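Stetwood 400 Tabletop Vacuum Sealer: Review After One Season

I run a small dried fruit and spice business out of a rented unit in Statden. For four years we sealed everything on a foot-operated impulse sealer, and it did the job until our orders got bigger and customers started asking for vacuum packs. We bought the Stetwood 400 in March and have used it on most working days since. This review covers the machine, the bags we tried with it, and what it has been like to get parts.

The 400 is a chamber machine, which means the whole bag goes inside and the lid closes over it. The number refers to the length of the seal bar in millimeters. It is the middle model in the line and the largest one that still sits on a table. It weighs 71 pounds without the filler plates. Two people should lift it.

We paid $1753 including freight. That was more than I wanted to spend. A cheaper external-suction machine would have cost a third as much, but those need embossed bags, and the bags are where the money goes over time. Chamber machines take plain flat pouches.

Setup

The machine came strapped to a half pallet with foam at the corners. The pump oil ships in a separate bottle and has to be added before the first run. The manual says so on page six, after the section on cleaning. It should be on page one, and there should be a tag on the power cord as well.

Fill to the middle of the sight glass. I overfilled mine slightly and it spat a fine mist from the exhaust for two days until I drained some off. The drain plug takes an ordinary hex key, but it faces the back, so leave room behind the machine or plan to slide it out.

It runs on a standard outlet. We have it on the same circuit as the label printer and have not tripped anything.
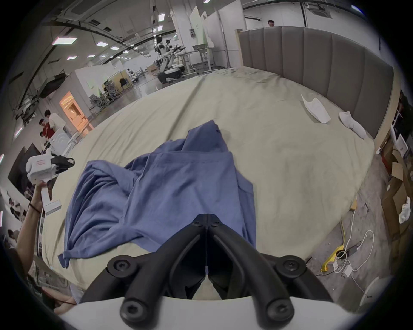 Blue cotton garment on a pale green sheet.

Controls

There are four buttons and a two-digit display. You set vacuum time, seal time and cooling time, and the machine steps through them when the lid closes. There is one stop button that releases the vacuum early and goes straight to sealing, which is useful for anything moist.

It stores three programs. I would have liked more. We pack apricots, whole spices, ground spices and a nut mix, and each of them wants a different setting. We keep the fourth on a card taped to the lid hinge and key it in by hand.

The display shows seconds of vacuum time and has no pressure reading. There is a small dial gauge on the front panel, but the markings are coarse. For dry goods this makes little difference. If you pack meat or anything where the vacuum level matters for shelf life, look at the next model up, which has a sensor.

Seal quality

The seal is a double line, flat and even across the width of the bar. At the factory setting it was too hot for our 3 mil pouches and left a ripple along the edge. Dropping the seal time by half a second fixed it.

I tested the seals the plain way, by filling a few pouches with water and standing on them. The pouches from the first week held. So did the ones from August, when the unit was hot and the machine had been running since early morning.

Ground spices are the weak spot for any chamber machine. Fine powder lifts when the air goes out and settles on the seal area, and then the seal has a channel through it. With turmeric and paprika we lost several bags in the first batch. Two things helped. One was filling the pouch no more than two thirds full. The other was folding a strip of paper towel just inside the mouth, below the seal line. It is slow, and for ground spices we still use the old foot sealer on small orders. 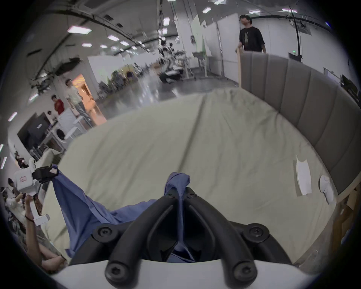

Speed is fair for the price. A full cycle for a pouch of apricots takes 58 seconds from lid down to lid up on our settings. You can fit two medium pouches side by side on the bar, so the output is better than that sounds. After a long run the seal bar holds some heat and I add a second of cooling time, or the pouch sticks to the tape when you lift it.

The lid is clear acrylic and thick. It springs up by itself at the end of the cycle. Ours has a few scratches near the front from metal scoops being set on it, which is our fault.

Bags

The dealer will try to sell you Stetwood pouches. They are good, but they are priced high and only come in four sizes. We ran three kinds over the season.

Stetwood 3 mil: clear, stiff, easy to open with one hand. No failures that I would blame on the bag.

Pallholm 3 mil: a little softer and slightly cloudy. They seal at the same setting. These are what we use now for most products. The carton is easier to store because it is shorter.

Saludo 4 mil: heavier, good for whole cinnamon and star anise, which will poke through a thin pouch. They need more seal time, and the opening tends to cling shut, so filling takes longer.

If you sell whole spices with sharp edges, do not try to save money here. We had star anise go through the thinner bags in the shipping box, and the vacuum was gone by the time the customer opened it.

Cleaning and upkeep

The chamber is stainless steel with rounded corners, and it wipes out easily. The seal bar lifts off its two posts without tools. Spice dust gets under it, so we pull it at the end of each day and wipe the posts.

The lid gasket sits in a groove and can be pulled out by hand. Look it over every week or so. A single clove stem across the gasket is enough to stop the chamber from pulling down, and the machine will just run through its time and seal a bag full of air. There is no warning for this.
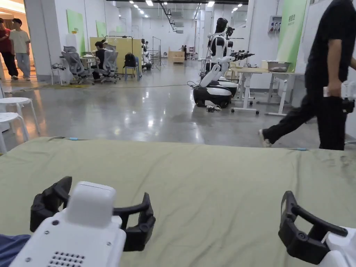 The pump oil is supposed to be changed after the first month and then twice a year. The first oil came out cloudy. The second change was much cleaner. A bottle is enough for two changes, and any pump oil of the right grade works.

The nonstick tape over the seal element is the part you will replace most often. Ours started to brown in the center after ten weeks. The spare roll in the accessory box was long enough for three strips. Clean the old adhesive off completely before you put the new strip down, or you will see every lump of it in the seal.

Parts and service

In July the lid stopped triggering the cycle. I called the dealer and got Wubit Yilma in the service department, who had me press on the micro switch near the left hinge with a pencil while the machine was on. The pump started, so the switch was fine and the bracket had bent. She told me how to bend it back and mailed a new bracket anyway. It came in five days and there was no charge.

A seal element is a different matter. I ordered a spare to keep on the shelf and it was back-ordered for seven weeks. If this machine is going to be your only sealer, order an element and a gasket when you buy it.

The warranty is one year on the machine and two on the pump. It does not cover tape, elements or gaskets.

What I would change

The feet. They are hard rubber and leave black marks on a light-colored table. I put a cutting mat under ours.

The power switch is on the back, next to the exhaust. We turn it on and off with a switched outlet.

The filler plates are thick white plastic and raise the pouch to the height of the bar. They work, but there are only two, and one more thin one would help with small packs.

The noise is steady and low. You can talk over it. The hiss when the air comes back in is the loudest part of the cycle.

Who it suits

It is a good fit for a shop packing dry or mostly dry goods a few hours a day. For soup or marinades the chamber depth is a bit short, and pouches have to be laid nearly flat, so some liquid ends up at the seal. For all-day production I would want a floor model with two seal bars.

Ratings

Build: 4 out of 5
Seal quality: 5 out of 5 on whole goods, 3 out of 5 on powders
Ease of use: 4 out of 5
Parts supply: 3 out of 5
Value: 4 out of 5

I would buy it again at the same price. I will add a note here when the first seal element wears out.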